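Washing Machine and Dryer Repairs: Frequently Asked Questions

Reading time: 6 minutes 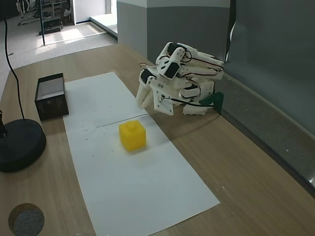
A yellow block on a sheet of white paper.

The following answers apply to household washing machines, condenser dryers and vented dryers booked for repair through Rowbotham Appliance Service. Customers whose machines are covered by a manufacturer's warranty should contact the manufacturer before making a booking, as work carried out by another party may affect the terms of that warranty.

Bookings and service area

Which areas do you cover?

Technicians attend homes in Zarkgate, Ninderard and the townships between them. Properties outside this area may be served on request, subject to a travel charge that will be quoted at the time of booking. Island and unsealed-road addresses are assessed individually.

How do I book a repair?

Bookings may be made by telephone, at the Zarkgate service counter or through the online form. You will be asked for the make and model of the machine, its approximate age and a short account of the fault. If an error code is showing on the display, please write it down before switching the machine off.

Where do I find the model number?

On front-loading machines the rating label is generally located inside the door opening or behind the filter flap. On top-loading machines it is usually on the rear panel or beneath the lid. Dryer labels are most often found on the door rim. Please do not move a heavy machine to reach a label. The technician will record the details on arrival.

How long will I wait for a visit?

Waiting times vary with the season and are confirmed when the booking is made. The busiest month for dryer repairs is April, and customers who have noticed a fault developing are advised to book before then. Priority is given to households with a registered medical need and to machines that are leaking and cannot be isolated.

May I change or cancel my booking?

Yes. A booking may be moved or cancelled without charge until noon on the business day before the visit. After that time the call-out fee is payable, except in cases of illness or emergency.

Charges

What does the call-out fee include?

The fee of $85 covers travel within the service area, inspection of the machine and the first 20 minutes of labour. Further labour is charged in quarter-hour steps. Parts are charged separately and are listed by number on the invoice.

Will I receive a quote before work begins?

A written quote is issued whenever the total is expected to exceed the call-out fee. No further work is done until the customer has accepted it, either by signature or by reply to the emailed copy. Quotes remain valid for 30 days.

What happens if I decline the quote?

Only the call-out fee is payable. The machine will be reassembled and left in the condition in which it was found, unless the technician considers it unsafe to use. An unsafe machine will be tagged and the customer will be given a copy of the inspection record.

Is there a discount for landlords and property managers?

Account customers with five or more tenancies may apply for scheduled rates. Applications are considered on the basis of payment history and the number of machines to be maintained.

Parts

Do you keep parts in stock?

The Zarkgate store holds 2,000 part lines for washing machines and dryers, including door seals, drain pumps, inlet valves, drive belts, carbon brushes, heating elements and thermostats. Of these, 1,535 are also available for purchase over the counter. The remainder are supplied only as part of a repair, usually for reasons of electrical or gas safety.

Are the parts genuine?

Manufacturer's parts are fitted wherever they remain in production. Where they do not, a compatible part may be offered and will be marked as such on the quote. Customers are free to refuse a compatible part.

Can you repair a discontinued model?

In many cases, yes. The store keeps a list of 577 discontinued models for which most common parts can still be obtained. The Telum range of twin-tub machines is included on that list, with the exception of its timer assemblies. Please quote the full model number, including any letters after the final digit.

May I supply my own part?

Customer-supplied parts may be fitted at the technician's discretion. Labour on such work is guaranteed, but the part itself is not. Second-hand heating elements and door locks will not be fitted under any circumstances.

Can I return a part bought over the counter?

Unused parts in their original packaging may be returned within 14 days with proof of purchase. Electrical parts are not accepted once the packaging has been opened, unless they are faulty. This does not limit any rights you hold under consumer law.

Preparing for the visit

What should I do before the technician arrives?

Please clear a path to the machine and remove any laundry from the drum. Items stored on top of the machine, including a stacked dryer that is not fixed to a bracket, should be taken down if this can be done safely. The water taps and power point must be within reach. Pets should be kept in another room.

The machine is full of water. Should I drain it?

If you are comfortable using the emergency drain hose, you may do so once the machine has been switched off at the wall and any hot water has been allowed to cool. Otherwise, leave it as it is and mention it when booking so that the technician can bring a pump.

Does an adult need to be present?

A person aged 18 or over must be at the property for the whole visit. Tenants should obtain the landlord's approval for any work the landlord is expected to pay for.

Common faults

My washing machine will not spin. Is a repair always needed?

Not always. An uneven load, excess detergent or a blocked drain filter will each prevent a full spin. Redistribute the load, clean the filter according to the instruction manual and run a spin cycle alone. If the drum still does not reach speed, a booking is recommended.

Why does my dryer take so long?

The usual cause is restricted airflow. Clean the lint filter after every load and check that the vent hose is not crushed behind the machine. Condenser models also require regular cleaning of the heat exchanger. A dryer that stops part way through a cycle, or that gives off a burning smell, must be unplugged and not used again until it has been inspected.

There is a grey mark on the door seal. Must the seal be replaced?

Surface mould can often be reduced by wiping the seal dry and leaving the door ajar between washes. Replacement is advised where the rubber is torn, sticky or has hardened, or where water is found on the floor beneath the door.

Guarantee and disposal

How long is a repair guaranteed?

Labour is guaranteed for six months and new manufacturer's parts for 12 months from the date of the invoice. The guarantee covers the fault that was repaired. It does not extend to unrelated faults, to damage caused by foreign objects such as coins and hairpins, or to machines that have been moved to another address without their transit bolts.

Can you take away my old machine?

Machines found to be beyond economical repair can be collected for a fee, provided they are at ground level or in a building with a working lift. They are stripped for metal and usable components at the Ninderard depot. Collection must be requested before the technician leaves the property.

How do I make a complaint?

Complaints should be made in writing to the service counter, quoting the invoice number. Receipt is acknowledged within two business days and a full reply is provided within 10. Where a return visit is required to settle a complaint, no call-out fee applies.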